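Dans les coulisses d'un atelier de robots

Le 7 septembre 2022, j'ai poussé la porte de l'atelier Civunari, à Fleseck, pendant sa journée portes ouvertes. Je vous raconte !

Moi, je m'attendais à un grand robot qui dit bonjour (j'avais même préparé ma réponse). Mais avant qu'un robot attrape quoi que ce soit, il y a tout un travail de fourmi. On règle, on branche, on essaie, on recommence. Et ça se fait souvent assis à une table, avec des câbles partout ! 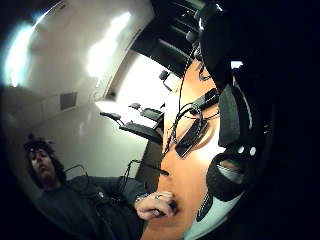
Petit objet au bout des doigts, câbles noirs sur la table orange : il faut de la patience !

À quoi servent tous ces fils, au fait ? Certains apportent l'électricité, un peu comme ton goûter t'apporte de l'énergie. D'autres transportent des messages : « ferme la pince », « attention, ça touche ! ». Un robot sans messages, c'est une grosse statue.

Le plus dur, pour lui, c'est ce que tu fais sans y penser. Plier un tissu, par exemple. Une brique garde sa forme, mais un tissu se tortille et change tout le temps ! À Civunari, leur robot Urnell s'entraîne depuis juin. Il lui a fallu 293 essais pour saisir une simple cuillère, et l'équipe en prévoit 1000 pour un torchon. Courage, Urnell !
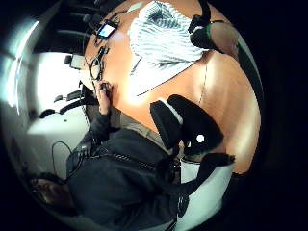
Est-ce qu'un robot apprend comme nous ?
Un peu : il essaie, il se trompe et il recommence. Mais il lui faut souvent beaucoup plus d'exemples qu'à un enfant, et il a du mal quand on change l'objet ou la pièce.

Avant de partir, j'ai reçu un autocollant Urnell, et je l'ai collé sur mon carnet. Et toi, quelle corvée tu lui confierais en premier ? Moi, les chaussettes à trier !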